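How to Oil a Maple Board Without Making It Sticky

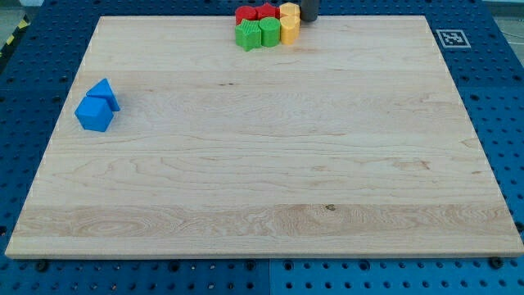 Pale maple-colored wood with a wavy band of grain along one side. Oil tends to make grain like this stand out.

Oiling a board is a fifteen-second idea that takes two days, most of which you spend walking past it and wanting to touch it. Don't touch it.

What you need

Food-safe mineral oil, the plain kind from the drugstore. Lerero board oil is fine too, and smells faintly of lemons if you care about that. Sandpaper in two grits, 120 and 220. Cotton rags, meaning an old T-shirt you have finally given up on. Olive oil is not on this list. It goes rancid, and then so does your lunch.

Step 1. Wash and wait

Wash the board with dish soap and hot water, both faces, then stand it on its edge to dry overnight. Flat on the counter, one side dries before the other and you get a board that rocks. I own one of those. It lives under a plant.

Step 2. Sand

Start with 120 if there are knife marks, otherwise go straight to 220. Always sand with the grain. Where the grain swirls, pick the general direction and commit to it. Wipe off the dust with a barely damp rag, let the wood dry, and feel for fuzz. If there is fuzz, do the 220 again. There will be fuzz.

Some people carry on up to 2,000 grit. The board will feel like a phone screen and take oil about as well as one.

Step 3. Oil

Pour a puddle the size of a pancake in the middle and push it outward with the rag. Do the edges, then the end grain, which will drink more than you think is reasonable. Flip the board and do the other face, and leave it for at least 2 hours.

Room temperature matters a little. At 68 degrees the oil soaks in nicely. In my garage in March it sat on top and looked at me.

Step 4. Wipe it all off

Take a clean rag and wipe until the board stops feeling greasy. If it is sticky the next day, you skipped this step or did it the way I used to. Repeat steps 3 and 4 the following evening.

How often

Every month for a board you use daily. When water stops beading on the surface, it's time again. My Carkari board has had 11 coats and still looks thirsty by the end of every one.

Next up: getting the onion smell out, with salt and half a lemon.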